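Teaching by Hand: Photos from the Plirwood Packing Table

Author: Nivach table team
Updated 7 Jun 2021

On this page we collect pictures from our work on tidy-up tasks. A person holds one gripper in each hand and does the job slowly, and the motion is recorded so that an arm can learn it later. In the first set the job is the shoe box: small soft things go in the box, or come out of it, and the table behind stays as it is. Click on a picture to see it larger.

1. The shoe box task
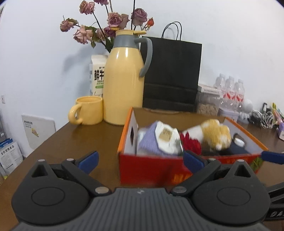
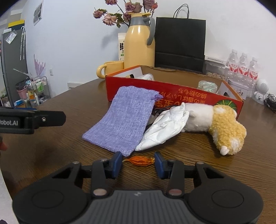
Both pictures are from the shoe box table, with the same yellow jug and dried roses at the back. In the first one the box is well filled, with a lavender sock and a red fabric flower among the things inside. In the second one the fingers are open over a small dried orange pod.

2. How we choose the objects

We like objects that change their shape. A wooden block is the same block every time, but a knitted thing never lies the same way twice, and the person must decide again where to take it. For each round we lay the objects out in a new way and do not try to make it pretty. Small dry plant parts are the most difficult in our list. If you close the fingers with the same force as for a plush toy, you get crumbs.

The things at the back of a table are never part of the task. We leave them there, so the learned motion has to deal with a normal full table.

3. How one round goes

The person starts with both grippers open above the table and waits for the short tone. Then one object at a time is taken. We ask for a calm speed, the same speed you would use when you carry a cup of tea which is too full. If an object falls, the person picks it up again and continues. We keep these rounds and give them a mark in the list, as they show how to repair a mistake.

After 7 rounds there is a break. The grippers are not very heavy, but the wrist feels them, and a tired wrist begins to make short cuts.

4. Notes from the people who hold the grippers

"Look at the pads and not at your hand. After one hour I forgot that I had fingers of my own."

"With the soft things I come from the side. From above I push them flat and then there is nothing to hold."

"The second hand wants to help all the time. Let it wait until it has something to do."

5. Remote control, for comparison

In February we did the same task at our Lunport room with remote control. The person sat at a desk with two handles and saw the table only on a screen. It is more tiring for the eyes, and the depth is hard to judge, so most people stopped a little too high above the object and then went down in two or three small steps. Those small steps can be seen in the recordings too. By hand the motion is one smooth line.

On the other side, with remote control you know at once that the arm can reach the place. By hand you can do a turn which feels easy for you and which the arm cannot follow. We had to throw away a number of early rounds for this reason. Now there is a tape line on the floor and the person stays behind it.

6. What we have so far

The full collection has over 3000 rounds, and 1000 of them are with the shoe box. The others are cup stacking, towel folding and closing a zipper. The zipper rounds are not on this page yet, we are still sorting them.

Round 404 is missing from the shoe box list. The recording was stopped too early and we did not give the number to another round. Please do not write to us that the link is broken.

7. Using the pictures

You may use the pictures in class or in a talk if you write "Nivach, Plirwood table" next to them. For printed work please ask first. The larger files are kept in the Baumgart archive, and we send them on request, usually in the same week.

Next gallery: Towel folding, two hands
Back to all galleries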